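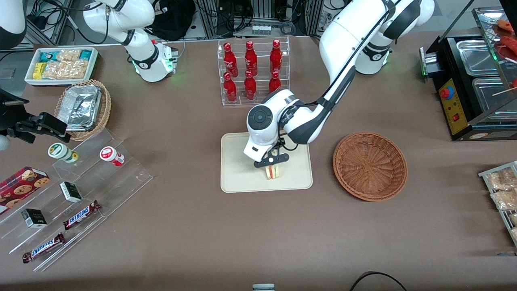 Sandwich wedge and serving tray.

Lunch at the Reading Room: Notes on the Midday Meal in Small Workplaces
7/18/25

The present entry concerns the midday meal as it is taken in small offices, workshops and libraries, and the effect of the hour at which it is taken. The author kept the staff calendar at the Wendau reading room for 12 years and has drawn on that calendar, on the kitchen book, and on conversations with former colleagues.

When the reading room opened, no lunch period was set. Staff ate at their desks when the counter was quiet. The first fixed period was introduced under Dymphna Doherty, then head of the lending desk, who closed the counter for 40 minutes from noon. The closure was unpopular with borrowers who came in on their own lunch break. It was moved to half past one in the following November and has stayed there.

The later hour changed what people brought. Soup and leftovers, which had been usual at noon, gave way to sandwiches eaten in two parts: one half in the middle of the morning and the other at the break. Remo Hämmerli of the bindery kept to this habit throughout his employment and cut his bread accordingly, into quarters, wrapped separately. The kitchen book records a request from him for a second bread knife. The request was granted. The first knife was never found.

On bread. A sandwich made at seven in the morning and eaten after one is a different article from a sandwich made at the counter. Tomato should be packed on its own and added at the table. Lettuce keeps better than cucumber. A thin layer of butter on both slices slows the passage of moisture into the crumb, and mustard should go on the cheese. Egg filling holds well if it is chilled overnight and mixed with less mayonnaise than seems necessary. The author does not recommend toasting bread that will be wrapped.

On shared food. From time to time a common table was attempted, with each person bringing one item for all. Daiane Prado organized the longest of these, which ran from early spring until the summer closing. Her rule was that nothing should need a knife or a plate. Cheese rolls, small pies, boiled eggs and cut fruit were the usual items. Marcelino Pimentel brought a rice salad on the first day and was asked to bring spoons with it on the second. The arrangement lapsed when the summer hours began and the staff was divided into two shifts.

On the room itself. The kitchen at Wendau had one window, a sink and a table for five. Those who arrived after the table was filled ate on the back stairs, where the light was better. Several members of staff came to prefer the stairs, and in warm weather the table was often free. A proposal to replace it with a larger one was considered and set aside on grounds of cost. The money was spent on repairs to the stair rail.

On conversation. It was the custom not to discuss the work of the counter during the break. The custom was never written down. Gilmar Honorato, who joined from a larger library, observed that at his former post the whole of the lunch period was given to complaints about the catalog, and that he had found this restful. He adapted within the year.

The author now takes lunch at home, at noon, and has returned to soup. Readers who kept similar records in other workplaces are invited to write in, particularly where the lunch hour was changed and later changed back. An entry on the afternoon tea urn, its purchase and its two repairs, is in preparation.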